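Rusik adds checkout speed reports for small online stores

Aug 4, 2019

Good news for anyone who sells online and has ever wondered why people fill a cart and then vanish! Rusik, the traffic analytics tool used by a lot of small shops and bloggers, has rolled out checkout speed reports to all of its paid plans.

The new reports follow a visitor from the product page to the thank-you page and show how long each step takes to load, on phones and on desktops. Until now you could only see one average for the whole site, so a quick blog could easily hide a painfully slow payment page. Now every step gets its own line, and you can sort by landing page, device or traffic source – search visitors in one column, newsletter readers in another. 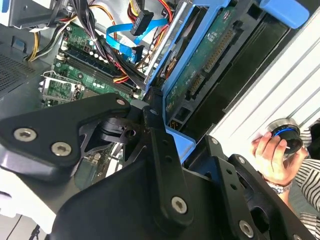
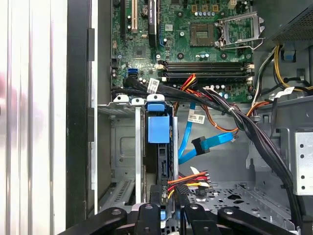
Photos: Demness image library

We've had early access for 27 days on two of our own stores, and we love it. On the first one, the shipping form took about 4 seconds to appear on mobile, all thanks to an old coupon plugin we had forgotten to remove. We switched it off that same afternoon and completed orders went up 17 percent over the next two weeks (it's a small store, so take that with a pinch of salt, but still!). The second store was already in decent shape, though the report did catch an oversized banner on the cart page.

Setup is easy. If you already have the Rusik snippet on your site, open Settings, pick Funnels and mark which pages belong to your checkout. Stores built on Grondel get this done automatically. Lò users need to paste in one extra line of code for now, with a proper plugin planned for September.

There are a few gaps. You can save only 3 funnels per site, and exports are limited to CSV. Reports also start from the day you switch them on, so there's no looking back at last year's holiday rush – all the more reason to get it running before the next one.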